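FOR IMMEDIATE RELEASE

May 21, 2020

Lashari puts a lid on it: small tabletop bin goes on sale after a long argument about hinges

DROSDALE – Housewares maker Lashari today released the Atadari, a small lidded bin for desks, counters and nightstands. It holds tea bags, pencil shavings, orange peel and the kind of receipt a person keeps for a week before admitting defeat. It does not connect to the internet.

The company spent most of its design time on the lid. Early versions had a loose one, which testers put down somewhere and then went looking for. The lid now stays attached at the back and tips up out of the way, so the opening is clear and the other hand is free for whatever is being thrown out.

"We asked people what they wanted from a small bin, and they wanted to stop thinking about it," said Birsen Işık, head of product at Lashari. "That is a humbling thing to hear after 8 drawings of a hinge. We took it as encouragement."

The body is cream, a color chosen after a long meeting in March at which white was called cold and beige was called a number of things. The corners are rounded. Lashari's earlier bin, the Ideo, had square ones, and the company still gets letters about trying to wipe them out with a sponge.
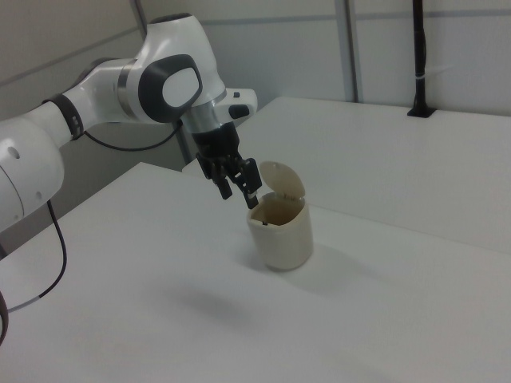
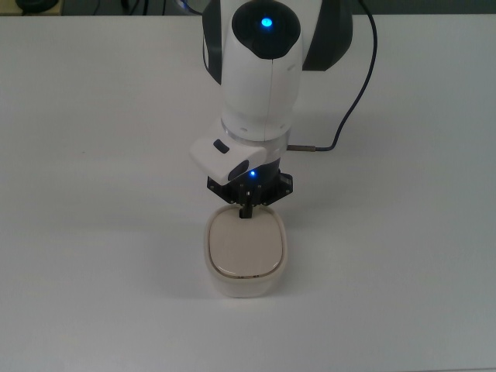
The cream container on a white tabletop.

Opening and closing

The lid lifts from the front with one finger and stays up until it is pushed back down. There is no pedal, as the Atadari lives on a table and few customers eat breakfast with a foot up there. There is no sensor either. Işık said the team talked about one for an afternoon and then went home.

Testing took place in six households, among them a shared apartment where the bin was used for guitar picks and returned with most of them still inside. Lashari has mailed the picks back.

Cleaning

Empty it, wipe it with a damp cloth and leave the lid up until the inside dries. Coffee grounds should be tipped out the same day. Lashari learned this in its own break room and would prefer not to go into it.

Price and availability

The first run is 500 bins, sold through the Lashari shop in Drosdale and by mail order. The price is $24, with a spare lid included – customers of the Ideo will understand why. A second color is under discussion, and the meeting has been given a time limit.

About Lashari

Lashari makes small containers for the home from its workshop in Drosdale. Its catalog runs to 559 items, most of which have lids.

Press contact: Birsen Işık, Lashari, Drosdale. Sample bins are available to reviewers on request and do not need to be returned, particularly if used for coffee.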